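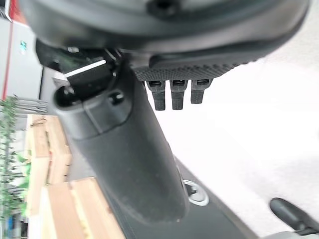
I promised to write about the white floor, so I will do it now in small pieces. English is my second language and I have learned many of these paint words only this month. Please correct me if I use a wrong one.

The room is on the ground floor of our building in Drirnside. It has 18 square meters. Before, the floor was a brown-gray color which I can only compare to old tea. With the lamp on in the afternoon it was still dark in there.

I wanted white. Everybody told me gray. The man in the paint shop told me gray, my sister told me gray, my neighbor told me "light gray, as a compromise." I thought about it for one week and then I bought white.

The paint is from Sidholm, the type for indoor floors, semi-matte. I bought it at Nørgaard, the shop behind the station in Nisberg. They mix it while you wait. Ask them to write the mix code on the lid, I forgot this the first time and had to go back with the dirty can.

With paint, primer, rollers and tape I paid 200 euros. The tape was the expensive surprise. Cheap tape took a piece of my baseboard with it, so I bought the better one for the second half of the room.

Preparation took longer than painting. I vacuumed, I washed with a degreaser, I washed again with clean water, I waited one night. Then I found crumbs of old glue in the corner by the radiator and I scraped them on my knees with a putty knife until dinner.

Sanding: I did it by hand with a pole, grit 120. You only want to take the shine away. My arms did not agree with the word "only."

One coat of primer and two coats of white. I must confess I started the second coat too early on one side. There is a place near the window where the roller pulled a little, and when the sun is low you see it. I have decided to put the plant there.

A mistake that I can recommend to avoid: I began at the door. I noticed this when I was in the opposite corner with the roller in my hand. I went out in socks. The socks are now also white.

The can says light walking after one day and furniture after 4 days. I waited the full time for the furniture and I am glad, because I tested one spot with my fingernail on the second evening and it was still soft.

Now the part you asked about the most: is it possible to keep it clean? Yes, but it is a different kind of life. On the old floor I saw nothing. On this one I see one hair from the other end of the room.

My routine: a dry microfiber mop every morning, two minutes, before coffee. On Saturday I wash it with warm water and a very small spoon of dish soap. More soap makes a gray film and then you must wash again without soap.

Black marks from shoe soles go away with a white eraser, the normal school type. The melamine sponge also works, but it takes the semi-matte finish and leaves a shiny spot. I have one shiny spot. I know where it is.

Felt pads under every chair leg. Please cut them a bit smaller than the leg, because if the glue edge sticks out it collects dust and makes a small black ring on the white.

Somebody asked about the light. The difference is large. It comes up from below now, so the underside of the table is bright, and I have found all screws which I lost in the last year. I turn on the lamp much later in the evening.

Somebody else asked if it feels cold, like a clinic. A little, in the first days. With the curtains back it is better. I would not do it in the hallway, where we come in with wet boots.

I kept a jam jar of the paint for repairs, closed well and with the code written on it. A small brush, thin paint, let it dry, once more. The first chip came when I dropped a can opener, and now I cannot find the place again.

Next is the window frame, which looked white to me until the floor was finished. It is yellow. I will go to Nisberg again for a smaller can, and I will ask which tape they have on sale.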